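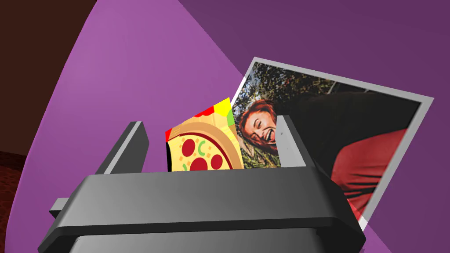
Handout 2: What We Call Gray, and Other Trouble With Color Names

Words for Things You Can See
Instructor: Mehrangiz Tabrizi
Sep 11, 2023

Read this before the next meeting. It covers what I meant to say in class before we lost twenty minutes to whether teal is a kind of blue. (We'll come back to teal. Please be calm when we do.)

1. Basic terms and the rest

Start with the difference between a basic color term and all the other ones. A basic term is a single common word that isn't filed under another color and can be applied to more or less anything. Red is basic. Scarlet is filed under red. Blond isn't basic either, though for a different reason: you can have blond hair and blond wood, but a blond mailbox sounds like a mailbox with opinions.

English is usually said to have eleven basic terms: black, white, red, green, yellow, blue, brown, purple, pink, orange and gray. Learn the list. It will be on the test, and people always leave out brown.

Other languages divide things up differently. Russian has two everyday words where English has blue, one for the light end and one for the dark, and a Russian speaker no more thinks of them as shades of each other than you think of pink as light red. Pink is light red, of course. You've simply been told otherwise since you were two.

Plenty of languages use one word across what English calls green and blue. The speakers see the difference perfectly well. They can sort the chips, match the thread and pick out the ripe fruit. A word is a label on a drawer, and some households keep the forks and spoons in the same drawer without losing the ability to tell soup from salad.

2. Where the words came from

A color word usually starts life as something else.

Orange was a fruit first. English speakers had the fruit on the table for a good while before they used its name for the color. Until then they made do with red, yellow, or some phrase meaning "yellow-red." Evidence of this period survives on the robin, whose breast is called red by everyone and is plainly orange.

Pink was a flower, of the sort with jagged petals, and that is probably connected with pinking shears. To confuse matters, in the seventeenth century painters also used the word pink for certain yellowish pigments. If you find an old recipe for a landscape that calls for a great deal of pink in the trees, don't panic.

Purple goes back, through Latin and Greek, to a sea snail and the dye got out of it. The dye was expensive and the dye works stank. Anyone could admire the robe, provided they lived upwind of the town that made it.

Turquoise means Turkish, after the trade route the stone took to reach France. Puce is French for flea. It's a brownish purple that was once extremely fashionable, and I'd like you to remember that next time you feel bad about something in your closet.

Magenta is named for a battle. The dye had been sold under another name, and the change did sales no harm.

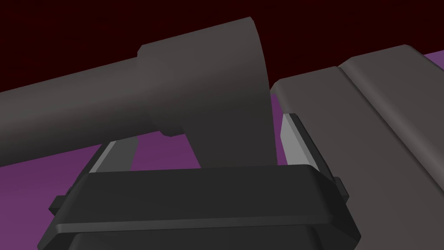 Gray is the basic term people find least interesting, and I intend to give it more room than it usually gets. Its history is dull in the good sense: an old word, always about this color or something close to it, spelled two ways to keep copy editors employed. The difficulty is how much ground it has to cover. Look at the boxy part on the right of the picture and then at the dark piece across the upper left. The first is a lighter, warmer gray, and English hands both of them the same word and goes to lunch. To say more, we have to borrow. We reach for slate, charcoal, ash, dove, pewter, smoke, all of them things, none of them basic. Or we use temperature and say warm gray and cool gray, which everyone seems to understand and hardly anyone can explain without waving a hand.

Try explaining it anyway, in writing, in two or three sentences. You may use one hand.

3. The paint card

Now for the people who name colors for a living.

Our main source this term is the archive of the Furnness paint works, which sold house paint out of the town of Flidau for a long time and threw out nothing on paper. I've put scans of the color cards in the course folder. The last full Furnness card lists 1,780 colors. The naming ledger behind it holds 3,274 names, because colors were renamed whenever they sold badly, and some of them sold badly under four or five names in a row.

The ledger is the best thing in the archive. Somebody in the office wrote a short remark beside each rejected name. A few to get you started:

Liver Rose. "No."
Old Bandage. "Accurate. No."
Widow's Tea. "Customers ask what is in it."
Municipal Green. "Bought only by the municipality."
Thursday Cream. "Why?"

Note that Old Bandage went back on sale the following March as Country Linen, from the same formula, and became one of the better sellers. The paint hadn't changed. I'd ask you to hold on to that when you read the claim, found in many cheerful magazine articles, that colors have moods. Names have moods. Colors mostly have a can.

4. How the names are built

After you've read a few pages of the ledger the patterns come through, and you could probably get work at Furnness if it were still open.

The first kind simply adds a qualifier to a basic term: Pale Green, Deep Blue. These are honest, and they're at the back of the card.

The second kind borrows a thing that has the color, such as Brick or Mustard. It works as long as the customer has met the thing. Furnness sold a Mustard for decades with no trouble until a second kind of mustard became popular in the district, at which point there were letters.

The third kind borrows a thing that has no color at all. Whisper is a good one. So is Sunday. The ledger has 694 names of this kind, nearly all from the last years of the firm, and you may draw your own conclusions about how business was going.

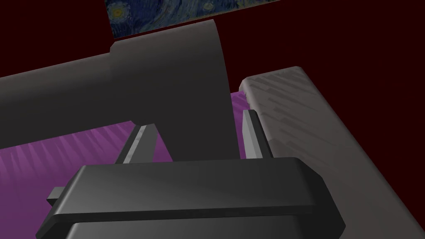
There's also a small fourth group that I can't account for, and I've stopped trying. It includes Rivura, which was first a single pale blue-green and later the name of the whole bathroom range. Rivura isn't a place or a plant. It isn't a word in any language I've been able to check it against. It sounds like somewhere with good towels, and that seems to have been enough.

A rival firm, Ambrosio, went the other way and used numbers only. Their card is very clean and very sad. Painters liked it, as a number is hard to mishear over a bad phone line. Customers didn't, and kept making up names of their own. We know this from the order books, where clerks wrote things like "the lady wants 41, she calls it the bishop." I'd trade half the Furnness ledger to know which bishop.

5. Seeing and saying

Much of the argument in this field is over whether having a word for a color changes how you see it. You'll meet strong versions of the claim, usually in the opening paragraph of something you found online at night. According to these, people without a word for blue can't see blue. Don't write this in a paper for me. I have a stamp for it.

The milder version has some support. When two colors fall on opposite sides of a naming line in your language, you may be a little quicker to tell them apart than when they fall on the same side. The effect is small, it shows up in some tests and fades in others, and keeping people busy with a word task can shrink it. So language may well give you a nudge at the edge of a category. It doesn't reach in and unplug the blue.

Memory is another matter, and here words do more of the work. If I show you a paint chip and ask you to pick it out again tomorrow, you're likely to drift toward a good, typical example of whatever you called it. This is why the touch-up can from memory never matches the wall. You bought the color you named.

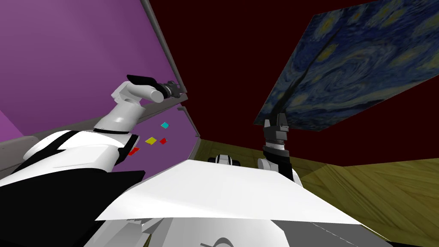
Is white a color for the purposes of this course?

It is. In physics you may say what you like about it, but white behaves as a color word in English: it's common, it isn't filed under anything else, and it answers the question "What color is it?" The same goes for black. Anyone who raises a hand to say that black is the absence of color will be asked what color their shoes are.

6. Work for next time

Read the first section of the ledger scans, up to the water stain. The handwriting improves after the second page, when they seem to have replaced either the clerk or the pen.

Pick any ten names from the Furnness card and sort them into the four groups above. Some won't fit. Put those in a fifth pile and write a sentence on each saying what the problem is. "It's weird" isn't a sentence on what the problem is, even though it is a sentence.

Then do the family test. Choose one object at home that isn't clearly one color (an old sofa is ideal) and ask three people separately what color it is. Write down exactly what they say, including the pauses. Don't correct them, and don't let them hear each other, or you'll get one answer and a fight. Last year's sofas produced taupe, mushroom, "beige but tired," and one "it was your grandmother's."

The assignment is worth 100 points. Spelling gray with an e costs you nothing, so long as you do it the whole way through.

Teal is next week. Bring something teal, or something you believe to be teal, in a bag, and keep the bag closed until I say so.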